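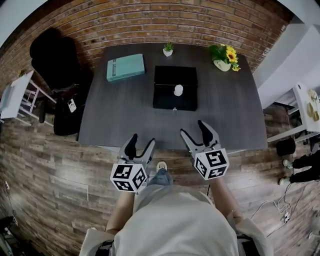 Film Acquisitions and Catalog Delivery Team

Visit report: Oraneo subtitling and delivery facility

Date of visit: 7 February 2022
Present for our team: Adwoa Gbeho, Randi Hellström
Present for Oraneo: Cecilia Opoku (operations), Korkor Fiadzo (timed text), Cecilia Wumbei (picture and sound QC)
Report written by Randi Hellström

Purpose

We license older independent features and anthology films for the Terside channel. Most arrive from the rights holder as a tape transfer or a file made for a previous buyer, and most need new subtitles, a new audio layout, or both before they can go live. Oraneo has handled overflow work for us since last March. The visit was to see how a title moves through their building, and to settle three items left open from the contract review: rejected deliveries, frame rate conversion, and who owns the metadata sheet.

Oraneo has the second and third floors of the Brouwer building. Visitors sign in on the second floor and leave phones in a locker if they are going into the review rooms. Bring a photo ID. Adwoa's had expired and we lost a quarter of an hour at the desk.

Intake

Files come in over a transfer client to an isolated storage volume. Nothing is opened until a checksum has been compared with the one on the delivery note. If the rights holder did not send a checksum, intake generates one and asks them to confirm it in writing. Cecilia Opoku said this step causes more delay than any other, and that our own notes are missing the checksum more often than those of their other clients. I checked afterwards and she is right. Our template has no field for it.

After the checksum, a script reads the container and writes a short technical summary: codec, raster, frame rate, scan type, audio channel count and total run time. A person then opens the file at three points (the first program frame, a reel change if there is one, and the last frame of the end credits) and compares run time with the license paperwork. A difference over two seconds puts the title on hold.

The backlog on the day was 193 titles across all clients. Ours are marked with a T prefix and sit in the same queue as everyone else's unless we pay for priority. Priority moves a title ahead at intake only. It has no effect on the timed text queue, which we had not understood from the rate card.

Timed text

Korkor Fiadzo took us through one full feature, a multi-story drama with seven directors that we acquired in the fall. Anthologies are harder to subtitle than they look on the order form. Each segment was cut by a different editor, the dialogue lists came from separate productions, and character names are not consistent between the list and the credits. Her team builds one name sheet per segment and then a combined sheet for the whole film before any translation begins.

Subtitling is done in Drasik, which shows the waveform, shot changes and reading speed on one timeline. Settings used for our titles:

Minimum duration: 20 frames
Minimum gap: two frames
Maximum lines: two
Maximum characters per line: 42
Snap to shot change: on, within seven frames

Reading speed is set by language and by audience. For adult drama in English it is 17 characters per second, with a warning above that and a hard stop at 20. Korkor would like us to drop the hard stop for fast overlapping dialogue, since the current rule forces her people to cut lines that can be heard clearly on the track. Adwoa was in favor. I would want to see a sample on a phone screen before we agree.

On-screen text was the other topic. Our spec says to subtitle it "where relevant to the plot," and every operator reads that differently. One subtitled every street sign in a road movie. Another left out a letter that the whole last act depends on. Korkor's suggestion is that our acquisitions notes list the plot-relevant text by timecode. We are the only people who have watched the film before it reaches her. It would add perhaps an hour per title on our side.

Songs are still handled case by case. Lyrics are not translated unless the license covers them, and the license usually says nothing. I have asked for this to go on the intake form as a yes/no field.

Picture and sound QC

Cecilia Wumbei's group works in two passes. The first is automatic and flags black frames, freeze frames, level violations, dropouts and out-of-range video. The second is a person watching the complete program in real time with headphones. For a feature under two hours the full QC is booked as half a day.

The automatic pass on older titles produces a large number of false flags. Grain is read as noise, and a slow fade between segments is read as a black-frame error. The feature we were shown had 471 flags from the automatic pass, of which the reviewer kept nine. The other entries stay in the report, struck through, so that a later reviewer can see they were looked at. This explains the long PDFs we have been getting. A version with only the confirmed items can be requested and I have asked for it as the default.

Severity is graded one to three. A one is a reject, a two goes to the client for a decision, and a three is logged and passed. We talked through several twos that had been waiting on us:

A vertical scratch across a reel change, visible for four frames. Accepted as source.
Center channel low through the second segment of the anthology. To be corrected from stems if the producer can supply them, otherwise accepted.
End credits transferred at a different frame rate from the program. See next heading.
A broadcaster's logo in the lower corner for the first minute of a documentary. Rejected. Adwoa will ask for a clean source.

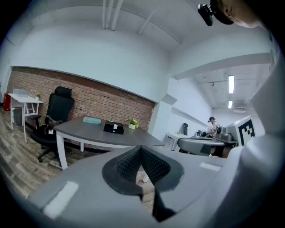
Frame rate conversion

The credits problem is more common than we thought. Many of the files in our library were made for a 25 fps market, by running a 24 fps film four percent fast. Sometimes the credits were then rebuilt as a native 25 fps graphic. When Oraneo slows the file back down for North America, the program is correct and the credits are slow, with a visible judder on any rolling text.

There are two ways to deal with it. One is to cut the credits off at the first rolling frame and treat them separately, which gives clean text but needs the music edited to match. The other is to leave them. Oraneo has been leaving them and grading the result as a two, which sends the title back to us and stops the clock on delivery.

Agreed: rolling credits with no dialogue and no picture underneath may be graded as a three. Credits over picture remain a two.

Pitch correction also came up. When the film is slowed the audio drops to its original pitch, provided nobody corrected it in the earlier conversion. If somebody did, voices end up low. Intake cannot detect this reliably from the file alone. The QC reviewer compares a music cue against a published soundtrack where one exists. For small independent films one usually does not, and the decision comes down to the reviewer's ear – Cecilia Wumbei described it as the least satisfactory part of the process.

Metadata

At present we send a title sheet, Oraneo corrects it against the film's own credits, and the corrected sheet goes straight to the Terside listing. We do not get a copy. This is how one release year on the channel came to differ from the one in our newsletter. Both could be defended, one being the festival year and the other the year of release.

From March the corrected sheet will return to us before publication and we have two working days to approve it. Synopses are limited to 400 characters for the short form and 700 for the long form, spaces included. Synopses for anthologies should say that the film is an anthology in the first sentence. Viewers who expect a single story tend to stop watching at the end of the first segment, and Oraneo's other clients have reported the same pattern.

Rejected deliveries

The first redelivery after a reject is checked without charge if it arrives within 30 days. A second redelivery is billed as new QC. Partial fixes, such as a replacement audio track, are spot-checked at the fix and for one minute either side unless we order a full pass. I recommend ordering the full pass when audio is replaced on a converted title. Sync drift will not show up in a two-minute window.

Actions

Randi: add checksum and lyrics fields to the delivery note template.
Randi: sample of fast dialogue without the hard stop, viewed on phone and television.
Adwoa: clean source for the documentary; stems for the anthology.
Adwoa: trial of plot-relevant text notes on the next three acquisitions.
Korkor Fiadzo: combined name sheet to be sent with each anthology.
Cecilia Wumbei: short-form QC report as default, full report on request.
Cecilia Opoku: revised rate card stating what priority covers.

Parking is behind the Brouwer building, entrance on the north side. The code for the gate is sent with the meeting invitation.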